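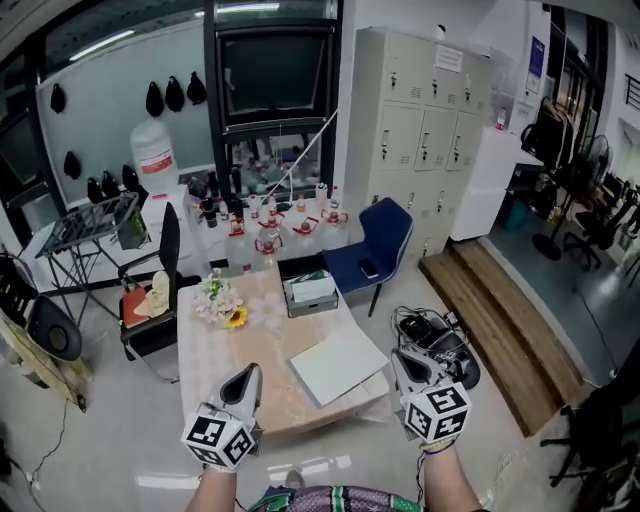
Araceli Rivas

Accueil Numéros Auteurs Recherche Contact

3.2 Montage dans l'atelier partagé

Les deux pinces tenues à la main ont été construites dans l'atelier partagé Jundach, avec les outils que chaque membre peut emprunter. Un cube portant des marqueurs noirs et blancs est fixé à chaque pince (figure 1). Nous avons choisi le cube après l'essai d'une plaque plane, laquelle devenait illisible dès que le poignet tournait trop.

Figure 1. Les deux pinces devant la table basse, couverte d'une nappe à fleurs.

Le logiciel Codance estime la pose de chaque cube, puis il transmet les valeurs au contrôleur Nartey. Pour le calibrage nous avons enregistré 600 poses, desquelles 84 ont été rejetées à cause d'un marqueur flou. Le seuil de rejet est resté le même pour les 2 pinces.

La fixation du cube demande une certaine patience. Une vis trop serrée déforme le support, et l'erreur se retrouve ensuite dans toutes les mesures. En avril, nous avons refait les deux supports avec une paroi plus épaisse et le calibrage a été répété entièrement. Les valeurs données dans la section 4 concernent seulement cette deuxième version.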